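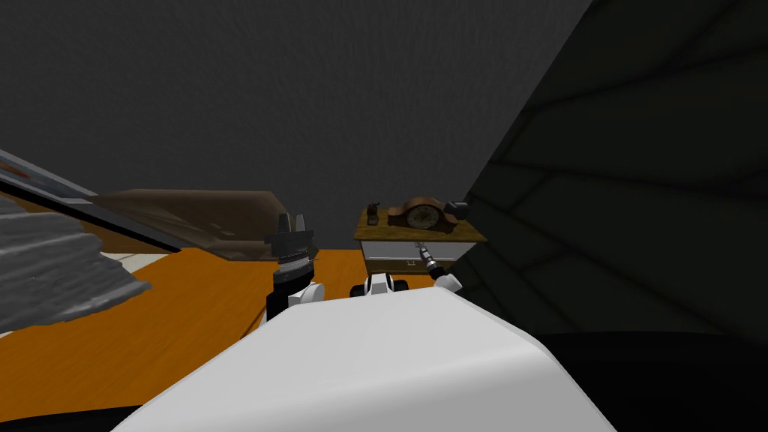

A member from the June swap wrote:

> I have finished the Kernen harbor, the one sold as "Ilten at Evening," 2,000 pieces,
> and it's lovely, and I have a question I feel stupid asking. It seemed short. I don't
> mean there are holes in it. There are no holes. It's just that I was done too soon. I
> have done a lot of 2,000s and I know what the sky costs me, and this sky cost me
> four evenings. Has anyone counted theirs? My sister says I have gotten faster. I
> have not gotten faster. I am seventy-three.

Posted to the Jigsaw Swap list
July 2, 2017, by the keeper of the swap shelf
Last updated the same evening, to fix the arithmetic

You're not stupid and you haven't gotten faster. I counted mine.

I had put off doing this for the whole of the last swap, in case I found out what I now know. The Ilten has 41 pieces across and 41 down. I ran my finger along the top edge twice, then down the left side, then did it again after supper with my glasses on. Forty-one times forty-one is 1,681. The box says 2,000 in gold numbers as tall as my thumb.

Before anyone writes in: yes, I know that 2,000 on a box has never meant 2,000. The cutting dies are grids, and grids come out to whatever they come out to. A thousand-piece puzzle is quite often 38 by 27, so you get a few extra and feel rich. I've had "500s" that came to 513. We all round off, and I'm not going to write a stiff letter over a dozen. But a few over is a rounding error, and 319 under is a puzzle and a half of sky.

The other giveaway, which I should have noticed while sorting, is that the thing is square. Look at the lid. The lid is a rectangle, with the lighthouse on the left and those three small boats on the right. The finished picture has no boats. I spent most of a week assuming the boats were coming. I had a saucer set aside for boat pieces, and I put four things in the saucer that later went into the chimney of the customs house.

My guess, and it's only that, is that Kernen cut the square die for something else and ran the harbor through it. They do a series of old ceiling paintings that are square, and those are sold with no number on the front at all, only on the end flap in small type. I looked at the end flap on the Ilten. Under my own price sticker, which I had to soak off, it gives the finished size, and the finished size is square too. So they told us. They told us under the sticker.

I did write to the address on the leaflet. I got back a very polite form reply asking me to fill in the grid showing which pieces were missing. I've thought about it a good deal and I don't know how to shade in pieces that were never there. I'm tempted to color the entire right-hand margin and the table it's printed on.

Now to the practical side, since it affects the shelf.

We have 2 copies of the Ilten in circulation. Both were checked in by people who marked them "complete," and both people were telling the truth. I'm leaving "complete" on the card and adding "1,681, square, no boats" in pencil. If you traded a real 2,000 for one of these and feel robbed, tell me off-list and you can have first pick of the next box. Please don't all feel robbed at once.

Some of you will want to know how it fits on a board. Better than the usual 2,000. It goes on a card table with room left for a cup, and I can't say that about the Planetti balloons, which hung over both ends of my dining table for most of the spring and had to be eaten around.

On the Planetti, while I'm here: that one is a proper full count, I've done the multiplication, but the fit is loose enough that you can put a blue in the wrong place and it will sit there looking innocent for ten days. Do the balloons first and leave the blue until you're calm. The Szabo shop on the hill still has a stack of them marked down, and I think we know why. They also have the small Szabo house-brand ones in the drawstring bags, no lid picture, and opinion on this list is divided on those. My own opinion is that a puzzle with no picture is a bag of cardboard.

A word on counting in general, as it came up last time too. I'm not asking anyone to count before checking a box in. Life is short. If it's finished and there are no holes, write "complete." If there are holes, write how many and where, and "sky" isn't where. "Upper left sky, a hand's width in from the corner" is where. Don't cut a replacement out of a cereal box unless you tell us. The last one of those was very well done and I found it by smell.

And if you have lost a piece, look in the cuffs of your pants before you accuse the dog. I've apologized to mine.

The swap is the usual time, usual room. Bring boxes with a rubber band around them, going both ways.

Replies to this message

> Mine is also 41 by 41. I bought it new, so it can't be the swap's fault. I had
> already blamed the swap, at some length, to my husband. Sorry.

> I happen to have the ceiling one with the angels and it's the same cut exactly. I
> tried an angel's foot in the harbor wall and it went straight in. Has anyone got
> both and the patience? I would like to see Ilten with a foot in it.

> Standing up for the drawstring bags. You find out what it is as you go. Mine was a
> goat. I was so pleased.

> 2 things. Is "a puzzle and a half of sky" a real unit, and can we use it on the
> cards? And I would take the Ilten over any full 2,000 in the cupboard. I finished it
> before my back gave out. I'd like more puzzles to be dishonest in that direction.

> From the person who asked: thank you. I have told my sister. She now says that if I
> did 1,681 in the time I used to take for 1,681 then I haven't gotten slower either,
> so there's that. About the boats, I had a saucer too.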